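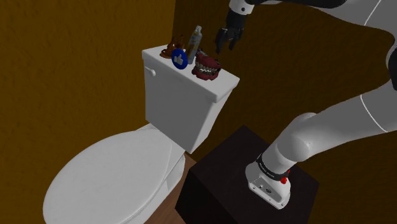
The letter made Halima Bakilana an Honorary Deputy Governor of the province, with effect from Monday, and asked what size car she required.

She read it twice at her desk in the Novby town hall and then walked it down the corridor to Arvid Hedlund, who had been town clerk under five mayors and had liked one of them.

"Is there money in it?" she asked.

He held the page by its corner. "There is a flag. A small one, for the front of the car."

"I don't have a car."

"They seem to be offering the use of one. See the third paragraph. 'Subject to availability.'" He gave the letter back. "When I started, mayors ranked below the harbor pilot at dinners. It caused no trouble that I remember."

Halima had been mayor of Novby for eleven weeks. In that time she had asked the province for 42 meters of replacement water main, a second bus on the hill route and the return of the right to set her own parking fines. She had received a calendar, and now this.

The mayor of Rekstead had been given the same rank. He called before lunch, sounding like a man who had already been measured for something.

"Well, Deputy Governor," he said.

"Don't."

"It's recognition, Halima. Two cities, equal footing. We'll sit in the second row at the November opening. The second row!"

"Can you hire a plumber without asking them?"

There was a pause on the line while he considered this as a trick.

"That's a separate matter," he said.

The ceremony was held in the provincial building, in a room with too many chairs. Wenche Skjelbred ran the protocol office and met them at the door with a clipboard. She explained that the new rank stood below a governor's deputy but above a deputy's secretary, except at funerals, where it was the other way around.

"And what does it let me do?" Halima asked.

"Do?"

"Sign. Spend. Order. Refuse."

Wenche Skjelbred turned over a page, and then another. She seemed a decent person, and she really looked. "You may be received at the airport," she said. "At Pukuvano, that is. The other airport hasn't been notified yet."

The governor spoke for a long while about partnership. He said the cities were the beating heart of the province, and he said it again near the end in case anyone had come in late. The mayor of Rekstead nodded throughout. Halima looked at the ceiling, where a stain the shape of a boot had been painted over in a white that didn't match.

Afterward there was coffee. Madhu Saxena of the Novby paper found her by the window.

"People will ask what it means," he said.

"What do you think it means?"

"I think there's a vote on the city budgets in two weeks, and they'd like two mayors in a good mood." He stirred his cup. "But I thought that about the calendar, too."

She went home on the bus. The driver hadn't heard about the rank and charged her full fare, and she stood as far as the hospital because a school had just let out. At the hospital she got a seat beside an old woman with a bag of onions who wanted to know when Matlala Street would have water pressure again.

"I've asked," Halima said.

"You've asked." The woman moved the onions to her other knee. "I could have asked."

The car came on Thursday, long and black, with the flag in a plastic sleeve on the back seat and a bill for the sleeve. Arvid went out to the curb and walked all the way around it. He came back in and sat down across from her.

"Lease is charged to the receiving city," he said. "I found it in the annex. 2,059 a month, and 300 for the driver's meals."

"Charged to us."

"To the receiving city, yes."

Halima took out the letter again. Somebody had chosen good paper for it. She turned it over and wrote on the back, in pencil, what 42 meters of pipe cost, and under that the price of the car for a year, and she sat there looking at the two numbers while the driver outside cleaned a headlight that was already clean.

"Can I refuse it?" she said.

"The car or the rank?"

"Either."

"Nobody has ever tried. Liv Engström in the legal office would know. She'll say it's complicated, but she says that about the coffee fund." He stood up with some effort. "Rekstead has ordered 3 flags, by the way. In case of wind."

She picked up the phone and asked for legal. While it rang she found the plastic sleeve in her other hand, with the flag still in it, and put it in the drawer with the calendar.

"This is Halima Bakilana," she said, when Liv answered. "I need you to write a letter for me. No, just the name. Leave the rest off."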